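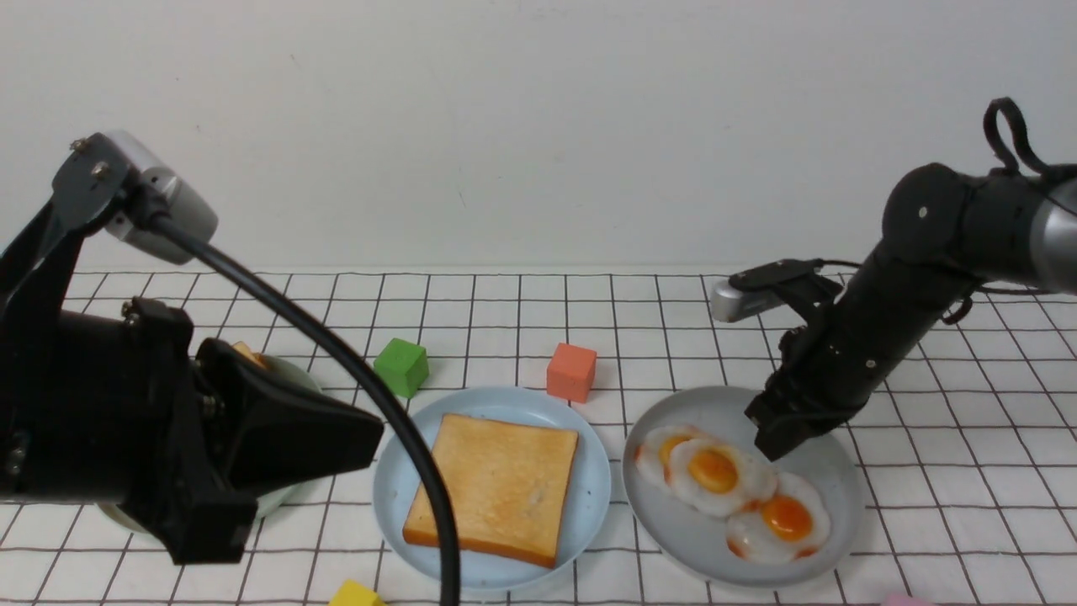
Čestmír Procházka
Teleoperation lead, Onutico
21 November 2024

The breakfast task is the one I'm happiest to report on! Since August we have recorded 700 remote-controlled runs with two arms, and the operators now move them with real confidence. Sisa, our training software, took in 235 of those runs for its first round.
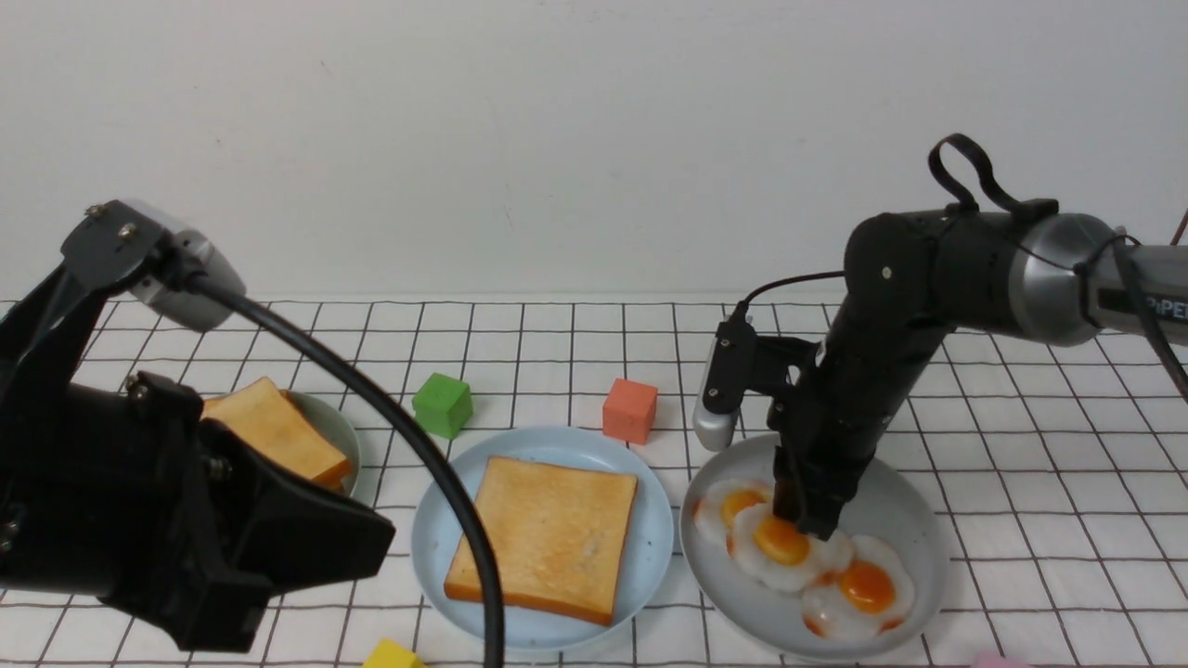

Picking is still the slow part – thin, overlapping pieces punish a hurried hand, so we've asked operators to slow down just before contact. The newer recordings look much cleaner for it.

We use cookies to improve your visit. Accept | Settings

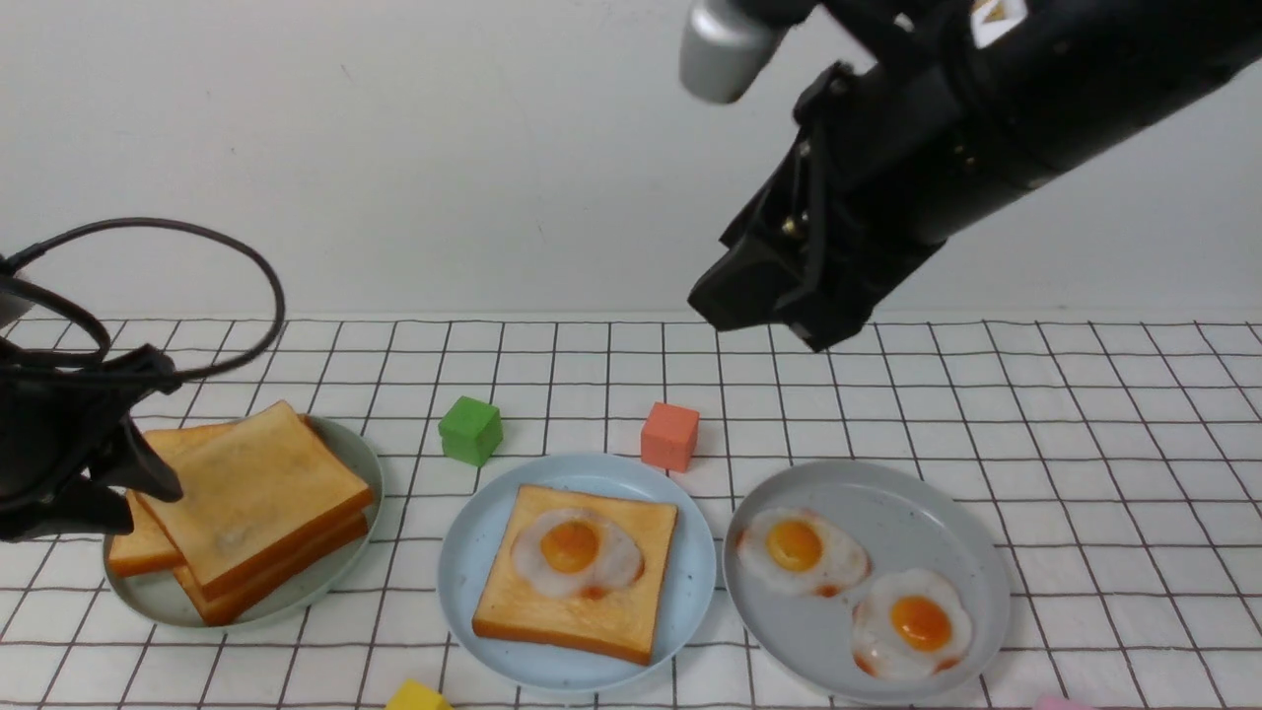

Next quarter's budget goes mostly to operator hours. We'd like 200 more runs at the Willau site, with plates moved between takes. An egg sitting on a slice of toast, a little off center, is the kind of placement we want plenty of – people don't set food down perfectly, and the policy should see that variety. Tatlı, the dessert set, comes after that.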